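Ein paar Notizen zur Restfeuchte in Estrichen, weil die Frage nach dem letzten Thread dreimal kam. Es geht um Zementestrich auf Dämmlage, Wohnungsbau, ohne Beschleuniger.

Ausgangslage Allirville, Bauabschnitt Nord: Einbau im April, Belegung mit Parkett geplant. Der Terminplan kam von Cattaneo und rechnete mit linearer Trocknung. Zementestrich trocknet nicht linear. Die ersten Wochen gehen schnell, danach wird die Kurve flach.

Grund: Anfangs wird Wasser kapillar an die Oberfläche transportiert und verdunstet dort. Reißt der Kapillartransport ab, bleibt nur noch Dampfdiffusion. Die ist um Größenordnungen langsamer. Wer aus den ersten zwei Messungen extrapoliert, liegt immer zu früh.

Die Dicke geht annähernd quadratisch ein. Doppelte Dicke heißt also vierfache Zeit, bei sonst gleichen Bedingungen. In Allirville gab es im Flur 8 cm statt der geplanten 5 cm, weil die Rohdecke durchhing. Im Protokoll stand trotzdem überall 5.

Gemessen wird mit CM-Gerät, Probe aus dem unteren Drittel, an der dicksten Stelle. Widerstandsmessgeräte taugen zur Vorauswahl der Messstelle, für die Freigabe nicht. Serena Ferraro hat das im Büro mal als Aushang formuliert, der hängt immer noch.

Zur Probenvorbereitung: zerkleinern, nicht mahlen, nicht in der Sonne liegen lassen. Jede Minute an der Luft verfälscht nach unten. Prüfgut sofort in die Schale, wiegen, in die Flasche. Waage vorher auf eine feste, ebene Unterlage stellen und nivellieren. Klingt banal, ist aber die häufigste Fehlerquelle in Fremdprotokollen.

Lüften: Stoßlüften mehrmals täglich, im Sommer eher nachts und früh morgens. Warme, schwüle Außenluft auf kühlem Estrich bringt Feuchte hinein. Absolute Feuchte innen und außen vergleichen, die relative allein sagt nichts.

Kondenstrockner nur bei geschlossenen Fenstern. In Prusetti liefen die Geräte bei gekippten Oberlichtern durch. Gianni Morelli hat die Behälter protokolliert, schöne Zahlen, getrocknet wurde vor allem der Hof.

Nachtrag auf die Frage von Melati Latuheru: Ja, bei Heizestrich ist Funktionsheizen etwas anderes als Belegreifheizen. Das erste weist die Anlage nach, das zweite trocknet. Zwei Protokolle, zwei Unterschriften.

Thread Ende. Korrekturen gern als Antwort.

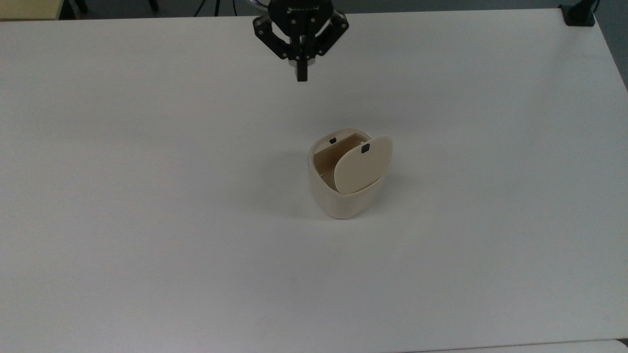 Tischplatte, weiß, matt.

Kontakt · © 2018 · Nach oben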